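Finally sitting down with a cup of tea to write up where the two-arm calligraphy build has got to, because a few of you have asked so kindly and I keep promising "this weekend."

The big change since April is the dipping routine. Nathalie Coppens rewrote it with me over 101 little test runs (she is a very patient woman) and the brush now goes down at a slant, which the bristles seem to like much better!

We still thin the ink quite a lot for practice, so everything comes out the color of weak coffee, and I've grown rather fond of it.
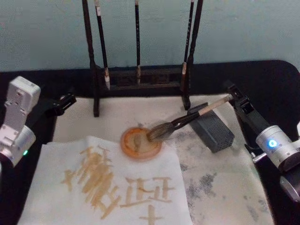

Does the arm need a force sensor to write with a brush? We manage without one, using a fixed height over the paper and a soft brush that forgives a millimeter or so.

Next up is teaching it to wipe off the extra ink on the rim before it heads for the paper. Koen Geerts at the Walcombe workshop has lent me his notes, 90 pages of them, so wish me luck and send snacks.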